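Okay, I'm in steamer mode and I'm taking you all with me. Thread! 2020-10-31

**1/** I've wanted a proper bamboo-style steamer since August, when Kirsty Birkett made us buns at her place in Mondham and I ate an embarrassing number of them straight off the rack.

**2/** So now I'm completely hooked on the things, and I have to talk about the yellow trim. Look at it!!

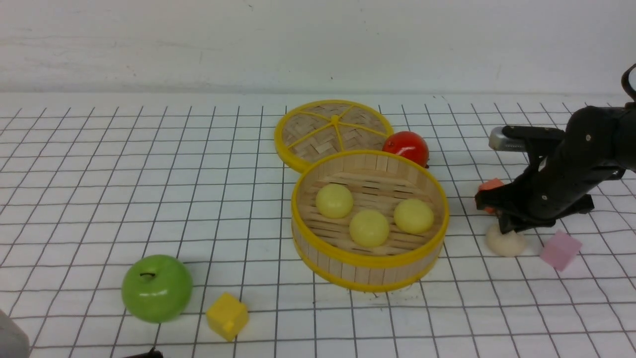
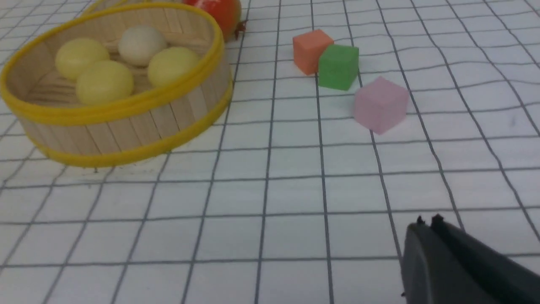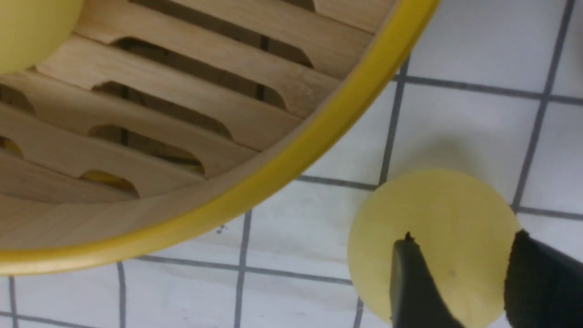
Steamer basket, yellow rim, pale yellow rounds inside.

**3/** The lid in the first one is my favorite bit. Woven crisscross, with yellow spokes coming out from a little hub in the middle, like a tiny bike wheel. I'd hang it on the wall if I didn't need it for cooking.

**4/** Also very into the red tomato and the bright green apple sitting out on the table. That yellow with that green! I want my whole kitchen in those colors now. (My kitchen is beige. It came beige.)

**5/** Go look at the slats in the last one, too. Those long gaps with the rounded ends are where the steam comes up, and they're why I keep telling people not to cover the whole floor with one big sheet of parchment. Cut small squares, one per bun, and leave the gaps open.

**6/** Spacing! Buns puff up more than you think -- mine have merged into one giant bun twice. I leave a good two fingers between them now and just do a second batch. Three to a basket is plenty if they're big.

**7/** Stella asked what dough I use. Plain flour, yeast, a little sugar, warm milk, spoonful of oil. Knead until it's smooth, let it double, shape, then let it rest again while the water heats up. For yellow ones I mash in some steamed pumpkin, which also makes them really soft.

**8/** Timing for mine is around 7 minutes for the small ones, longer for big filled ones. Then heat off, lid cracked open a bit, and WAIT. If you whip the lid off right away they can wrinkle up on you. They still taste great wrinkled, I've eaten plenty.

**9/** For anyone shopping: check that the basket sits nicely on the pot you already own before you fall in love with it. I measured with a piece of string in the Atallah store and got some looks. They had a big stacking set for 149 and I walked past it very bravely. You really only need one basket and a lid to get started.

**10/** Care is easy. Rinse, quick scrub with a soft brush, no long soaks, and let it dry all the way through before it goes in a cupboard. I stand mine on its side by the window overnight -- the one time I put it away damp it smelled like a pond.

**11/** Next up is red bean filling, using Kirsty's notes, which just say "sugar, until happy." If anybody around Plulholm knows where to get good dried red beans, please tell me, I'll drive!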